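Bought the small Wultberg tabletop whiteboard for the desk, plus a yellow Dauda sponge to wipe it with. 37 dollars for the two. Three weeks in, quick notes before I forget.

**The board**

Glossy. Really glossy. Marker glides, no drag at all, which I like for lists and hate for handwriting. Thin black edge, rounded corners, little black knob on each short side. Lies flat fine, I never stand it up. Doesnt slide much on my table either.

**The sponge**

Didn't expect to have opinions on a sponge. But felt erasers just push the dust around and I'm done with them. Long shape, wider at the end, so there's a decent bit of edge to wipe with. Use it dry for same-day stuff. Barely damp for anything older. Rinse, squeeze, leave it out overnight. 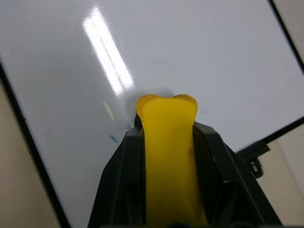
Plaririx wrote in to say the sponge is fine but the board matters more, and that on a cheap coating nothing will save you after a week, you need the spray. Had the same sponge since February and only replaced it when the corners started crumbling.

Fair. I did try the spray (Cinach, the 1000 ml refill, way too much for one desk). Works. Smells like a dentist. Mostly I skip it.

**What bugs me**

- Glare. Under a ceiling light half the board can be unreadable from a chair. Tilt it or move it.
- Light strokes are easy to miss when wiping. I go over everything twice now, short passes, top to bottom.
- Sponge picks up ink and keeps it. Cosmetic, but ugly pretty fast.
- No tray, no clip, no place to put a marker. Come on.
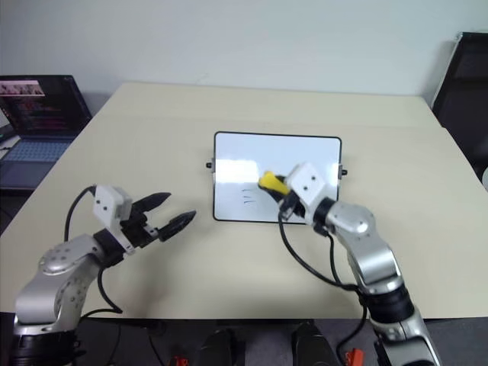

*Wultberg board flat on the table, a few faint marker strokes at lower left.*

Would I buy again? Board yes, if the glare doesnt bother you. Sponge yes, get the pack of 3. Spray only if you leave writing up for weeks at a time. Four stars for the board, would be more with a matte surface.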